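작업 노트 / 12월, 오후 4시 20분

주제: Tivis 편성 변경 추적기, 공개일 정정 처리

오전 내내 Tivis 쪽 보도자료 파서를 붙들고 있었다. 증상은 지난번과 같다. 프로그램 첫 방송이 12월에서 12월로 연기됐다고 나온다. 연기라는 말의 뜻을 새로 배우는 기분이었다.

원인은 원문에 있었다. 제작사 Mavero가 보낸 정정문에 원래 날짜와 바뀐 날짜가 똑같이 적혀 있다. 연도를 고치려다 월만 두 번 쓴 모양인데, 우리 파서는 성실하게 두 값을 모두 읽고 성실하게 "연기"로 분류했다. 사람이 읽으면 삼 초 만에 이상하다고 할 문장을 기계는 자신 있게 메인 화면에 올린다. 하긴 사람도 올린다. 같은 문장이 그대로 실린 연예 기사를 네 건 찾았다.

일단 한 것:

- 두 날짜가 같으면 상태를 "연기"로 바꾸지 않고 보류함으로 보낸다.
- 보류함에 들어간 건은 원문 문장을 통째로 붙여 둔다. 요약본만 남기면 나중에 뭐가 문제였는지 모른다.
- 연도가 빠진 날짜는 추정하지 않는다. 지난달에 추정하게 뒀더니 종영한 예능이 내년 기대작에 들어가 있었다.

보관된 보도자료 826건에 다시 돌렸다. 보류함으로 빠진 것은 12건. 그중 절반은 진짜 오타였고, 나머지는 같은 날 시간대만 옮긴 건이다. 밤 10시에서 밤 11시로 옮긴 걸 연기라고 부를지는 홍보팀마다 다르다. Zondulell은 "전략적 재배치"라고 쓴다. 한 시간 늦춘 것뿐인데 군대가 움직이는 것 같다.

시간대 이동은 별도 태그로 뺄까 하다가 이름을 못 정해서 미뤘다. 후보는 "시간 변경"과 "편성 이동". 둘 다 멀쩡한데 둘 다 이미 다른 뜻으로 쓰고 있다. 누가 정했나 커밋을 찾아보니 나였다.

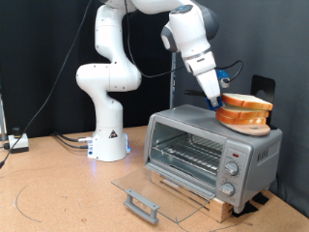 Heo에서는 태그를 늘리지 말고 변경 이력에 한 줄씩 쌓는 편이 낫다는 의견을 보내왔다. 구독자가 궁금해하는 건 분류명이 아니라 그래서 언제 하느냐는 것이고, 자기네도 태그를 잔뜩 만들어 놓고 검색에는 세 개만 쓴다고 했다. 덧붙여 첫 방송이 세 번 이상 밀린 작품은 이력 자체가 제일 많이 읽히는 페이지라고 한다. 본편보다 연기 기록이 인기인 셈인데, 제작사에는 전하지 않기로 했다.

맞는 말이라 이력 방식으로 바꿔 보기로 했다. 항목은 발표 시각, 이전 값, 새 값, 출처 문장. 사유 칸은 선택으로 둔다. 보도자료의 사유를 읽어 보면 "작품의 완성도를 위해"가 압도적으로 많아서, 필수로 두면 칸 하나가 같은 문장으로 도배된다. 완성도가 그렇게 자주 올라갔으면 지금쯤 다들 상을 받았어야 한다.

사과문 문제도 적어 둔다. 출연자 논란으로 편성이 흔들리면 일정 공지와 입장문이 한 문서로 온다. 파서는 "깊이 반성하며" 다음에 오는 날짜를 첫 방송일로 읽는다. 실제로는 자숙을 시작한 날짜였다. 이건 규칙으로 막기가 까다롭다. 우선 "사과", "유감", "물의"가 들어간 문서는 전부 수동 확인으로 돌렸다. "유감없이 보여줄 예정"까지 걸려서 예외를 하나 넣었고, 그 예외에 또 예외가 필요할 것 같은 불길한 느낌이 있다.

시험 결과: 문서 100건 묶음 두 개, 합쳐서 200건. 입장문이 섞인 것은 전부 수동 확인으로 갔다. 대신 요리 예능 보도자료 두 건도 같이 갔다. 심사위원이 간이 싱겁다며 유감을 표했다고 한다.

남은 일:

- 이력 화면에서 최신 항목을 위로 올릴지 아래로 내릴지. 나는 위.
- Mavero에 정정문의 정정문을 요청할 것. 메일 제목에 "정정"이 세 번 들어가는데 줄일 방법이 없다.
- 보류함 알림을 하루 한 번으로. 지금은 건마다 울려서 꺼 버렸고, 꺼진 알림은 조용하다는 점만 빼면 쓸모가 없다.
- 태그 이름 충돌 건은 내가 만든 것이니 내가 치운다.

오후 6시 5분 추가. Mavero 답신 도착. 새 정정문에는 월이 맞고 프로그램 제목이 틀렸다. 보류함으로 보냈다.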